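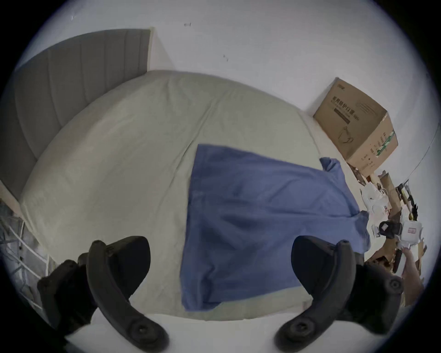
Why does the planner keep picking the wrong corner of the cloth? Because the corner scorer ranks by depth contrast alone, so a fold sitting high on the mattress beats a real corner lying flat.

July, after lunch. I spent most of the morning convinced this was a calibration problem (it usually is, with me), and I went through the wrist camera transforms twice before admitting they were fine. So over to Geltonar, our corner proposer, and its logs. Out of 100 replayed plans, 44 put at least one grasp on a fold instead of a corner. That's a lot worse than I'd been telling everyone at Waltudberg, sorry!

What I changed, for whoever picks this up next:

- the scorer now gets the cloth mask outline as well as depth, and a candidate more than 2 cm inside the outline is dropped
- left and right grasps are chosen as a pair, so they can't both land on the same edge fold
- the wall is masked out before plane fitting, as small marks on it were turning up as stray features in Drenora
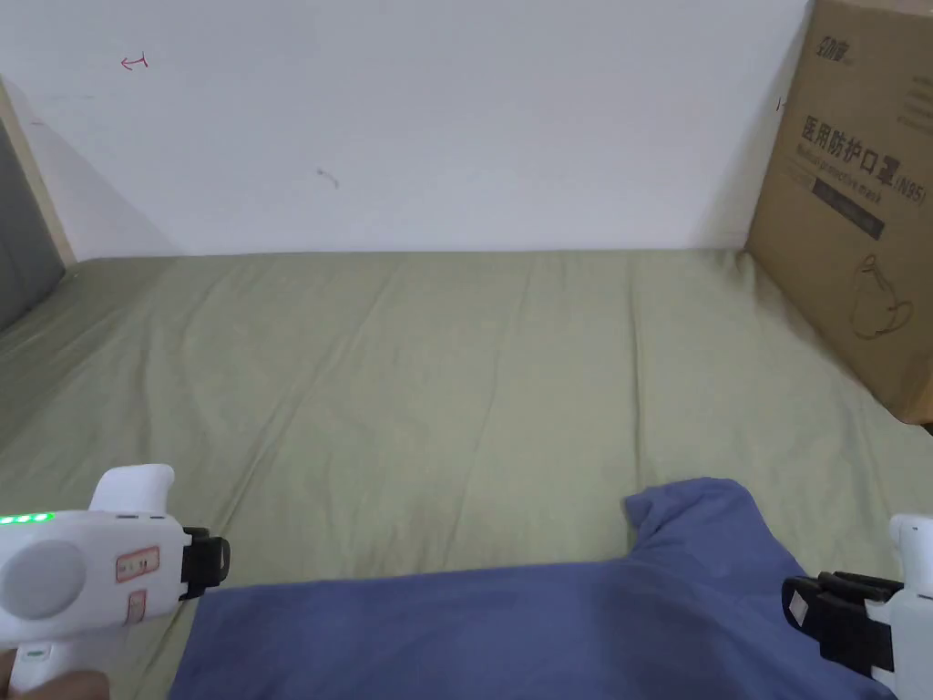 *Head view, both grippers at the blue cloth.*

The pairing change is the one I'm fondest of, although it slowed planning down to roughly 1423 ms per call, and I'd like that back under a second before we merge. My guess is that we rebuild the outline for every candidate pair when once per image would do. There's a cache in the Dissanayake branch that might drop straight in, but I remember it being fussy about image size, so read the tests first.

Still open: the black circular border in the fisheye view. The mask sometimes runs right up to it and calls the border a cloth edge. I've put in a crude radius cutoff for now, hard-coded, please don't judge me. It ought to live in the camera config.

Rerun the same replay set with the cache on, same seed.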